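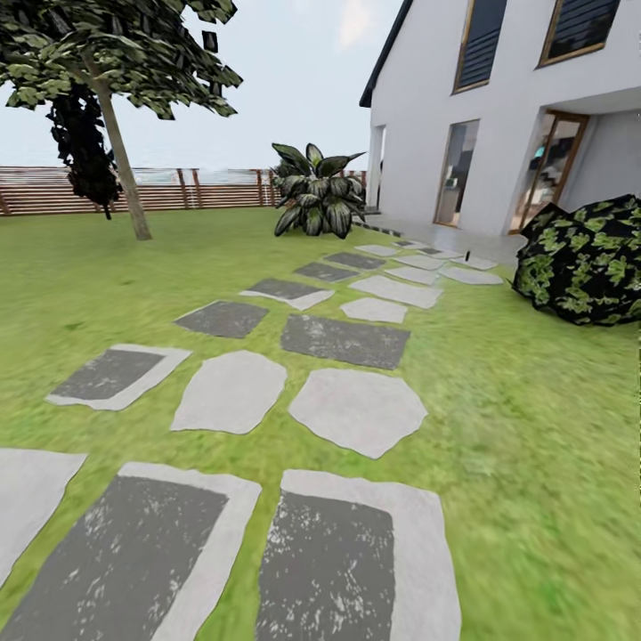 Backyard sim, path up to the patio

plodton_dan
Need a sanity check on budget before July. Small job – arm on a mobile base for yard and patio chores, doing all the planning in sim first. Quote from Okis for the base is 1,000 a month on lease, min term 15 months. Seems like a lot for somthing that might sit in a shed. Anyone leased from them? Worth it or buy used?

Hakim Subramaniam
Don't sign anything yet. Look at your own yard. Stepping stones in grass the whole way to the house. What wheels does the base come with? Small casters = you're buying a second base later. Ask them for the max step height in writing.

kusuma_fan
Disagree, wheels are the cheap part. Budget for the gripper first. Everybody spends it all on the base and then has no money left for fingers and pads.

plodton_dan
Gripper is kind of sorted? Got a price of 615 from Ballusden for a two-finger one, spare pads extra. In sim I'm using plain black fingers and a test piece, green ball sitting on a round black holder on a speckled gray surface.

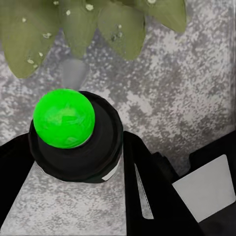
Main thing I need to know is clearance. Fingers either side of the holder, leaves hanging down over the ball, and I don't want to pay for a wider stroke unless I have to. Ballusden wants extra for the wide version, no number yet.

Ridwan Nugroho
Get the wide one priced now, same quote. We added it after and paid shipping twice. Also sim leaves don't push back, real ones do, so leave money for a week of fiddling.

kusuma_fan
A week lol. More like a month

Hakim Subramaniam
Still say base first. A nice gripper stuck on the lawn is no use to anyone. 15 months is too long too, ask for six.

plodton_dan
Asked already, they said no. Might go used then. Saw one listed at 1,000 flat, no battery.

Ridwan Nugroho
No battery is the whole cost of the thing. Get a battery price before you call the seller – and ask how long it's been sitting.

plodton_dan
ok will email both tonite, post the numbers when I have them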